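Clinden corn stripper, after one whole summer

I bought the Clinden in June because my husband's family eats corn on the cob the way other people eat bread, and I was tired of standing at the sink with a paring knife and kernels down my sleeve. The handle is long, the ring sits snug over the narrow end of an ear, and you push down with a little twist. My first try sent kernels into the dog's water (my fault entirely, I was leaning on it like a garden spade!), but by the second ear I had the knack of it.

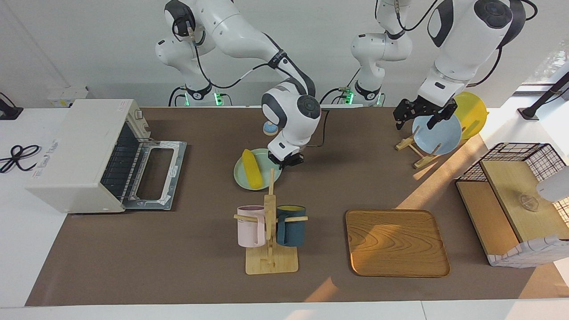

Page last changed: February, 4:10 pm

I kept a tally inside the pantry door, silly as that sounds, and by the end of the season we had done 313 ears. The blade is still good. It has lost a bit of bite on the tough late ones, and I did have to tighten the collar once with a butter knife.

My old Wundex cost less and I loved it for years, but it always left a ragged strip along one side that I had to go back over. The Clinden takes a fat ear in one pass if you trim the tip first. Skinny ears wobble in the ring, so I still do those by hand.

Washing up is my one real grumble. Silk gets under the collar and dries there like thread, so rinse it right away. Frans Visser, who reads this page and cooks for his church supper, wrote to tell me he uses an old toothbrush, and I've done the same ever since.

Would I buy it again? Oh yes, and I've already put one aside for my sister.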